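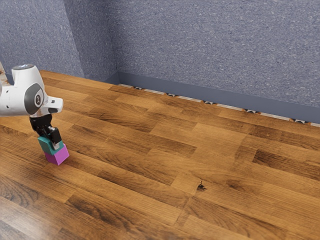

Thread on hard water, softeners, and what a test kit does and does not tell you. The supply at our place is 300 mg/l as calcium carbonate, by the water company's own figure. Everything below assumes water of that sort.

First, units. The same water can be quoted in mg/l, in Clark degrees, in French degrees or in German degrees. The control head on a softener may want any of them. Check which before you type a number in. A wrong unit is the most common setting fault I come across.

Scale forms mostly where the water is heated. Calcium carbonate gets less soluble as the temperature goes up, so the kettle, the immersion heater and the plate heat exchanger suffer first. The cold pipes are usually fine for decades.

Turning the cylinder down to slow the scale is a poor trade. Stored hot water has to be kept hot enough to hold bacteria in check. If you want 42 degrees at the shower, do it with a mixing valve near the outlet and leave the cylinder alone.

The kit I use is the Stestar drop test. You add drops to a small tube of water until it goes from red to blue. Each drop stands for 30 mg/l, so the reading comes in steps and the true value sits somewhere inside the last one. Good enough for setting a softener, no use for arguing with the water company.

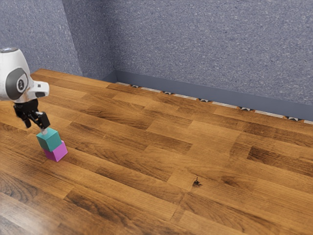
A piece in the Clestus Bulletin, issue 42, p. 3, compares timer softeners with metered ones. A timer unit regenerates on fixed days whether you have used the water or not. A metered unit counts litres. For a house that stands empty on weekdays the difference in salt is large, and the article has a decent table on it.

Where I part company with the article is reserve capacity. It treats the reserve as waste. On a single-tank unit the reserve is what covers you between the meter running down and regeneration starting at 2 a.m. Set it to nothing and you get hard water on the evening with the most baths.

Our own unit is an Ovimis, single tank, metered. It sits under the sink on the rising main, after the branch for the kitchen drinking tap. That branch stays hard. Ion exchange swaps calcium and magnesium for sodium, and anyone on a low-sodium diet needs an unsoftened tap.

Salt: use the form the maker asks for. Block salt in a tank built for tablets can leave part of the brine weak, and the resin then never recharges fully. The symptom is water that tests soft in the morning and hard by Monday night. 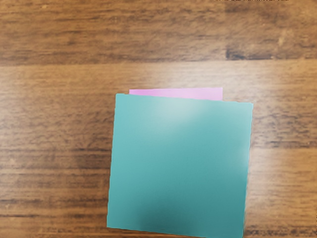

A reply to the post on cylinders asks whether a combi boiler makes all this pointless, as there is no stored hot water to scale up. No. The plate heat exchanger has narrow passages and loses flow quickly once they fur. It is the part I would protect first.

On bypass valves: the Beltrán one we fitted has 3 handles and no marking for which way is open. Label them on the day you fit them. Test the outlet afterwards too. A bypass left slightly open gives a steady low hardness that looks just like tired resin.

Next job is the outside tap, which should come off the hard side and at present does not.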